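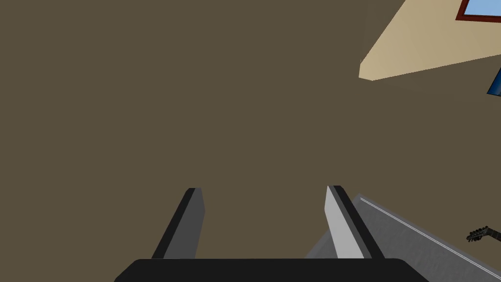 *Figure 1. Gripper of the simulated robot, open and with nothing between the fingers.*

**Progress report to the Bickerstaff Fund**
Student robotics club, household tasks project
23 February 2022
Prepared by Reginald Dvorak, club supervisor

Dear members of the fund,

This is our second report. The first one was sent in November and covered the start of the club and the purchase of equipment. In this one I write about the simulation work, which has taken most of our hours since then.

## What the students are doing

The club has four student teams. All of them work with the same virtual apartment, in a program we call Rusomel. It was put together by the older students from free parts, and it runs on the ordinary computers of our lab. The task for this school year is to clear a table: the robot must come to the dining table, take a small object, and bring it to another place without knocking over the rest.

We agreed in the application that every team would write its own control program and that no team would receive a finished one from me. I have kept to this. The progress is therefore slower than I had promised, and the programs are quite different from each other. Two teams move the arm by fixed steps. One team, Evum, lets the program choose the path by itself from the position of the object. The fourth team changed its plan in the middle of the term and is still behind the others.

## Results up to now

Each team must make 500 attempts before the end of the year. At the moment we have 1595 attempts recorded from all teams together, so a little more than three quarters of the work is done. The recordings are kept on the lab server and a copy is made at the end of every session.

The grasping of bowls is the weakest part. The students first tried to close both fingers on the outside of the bowl, and it slid away in most of the attempts. Now they take it by the rim, with one finger inside. Small objects go better, if the wrist is turned correctly before the arm comes down.

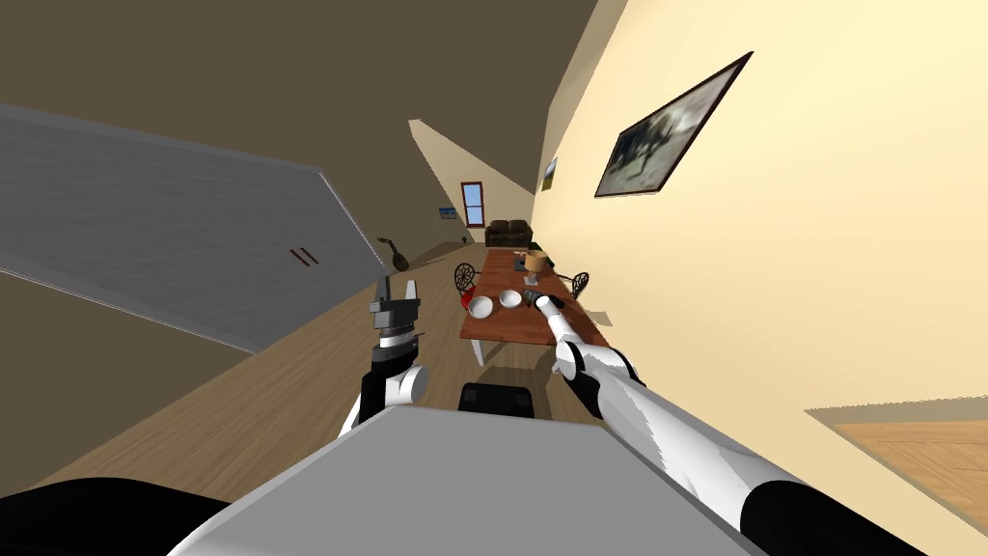 The second difficulty is the reach over the table. The bowls stand toward the middle and the near side, and the arm has to pass over the near edge to come to them. When the body of the robot stops too far away, the arm is almost straight and there is no freedom left to turn the wrist. When it stops too close, the elbow has no good way to bend. The students have made a table of stopping distances and they test it again each time the furniture is moved. The chairs at the two sides also limit the approach, and the Evum team now counts them as obstacles from the beginning of the path planning.

We also spent six sessions on the camera views. In some views the room is strongly tilted, and the younger students had trouble saying what was left and what was right. Chelsea Inskip, who helps us with the mathematics, prepared worksheets on rotation, and after this the mistakes became fewer. I would like to use these worksheets with the new group also.

## Money

The spending is inside the budget. The largest cost was the additional memory for the lab computers. We did not yet buy the licence for Revolix, the program for comparing the recorded paths, as the students wanted to finish their own small tool first. I ask your permission to keep this amount until the next period.

## Next steps

- finish the remaining attempts of all teams
- let the teams read and comment on each other's programs
- add a second room to the apartment, with a different table height
- prepare the open evening for parents, where every team will show one run

The fourth team will need extra lab time to catch up. I have asked the school for one more afternoon per week and I am waiting for the answer. If it is not possible, this team will complete a smaller number of attempts, and I will inform you in writing before the final report.

With kind regards,
Reginald Dvorak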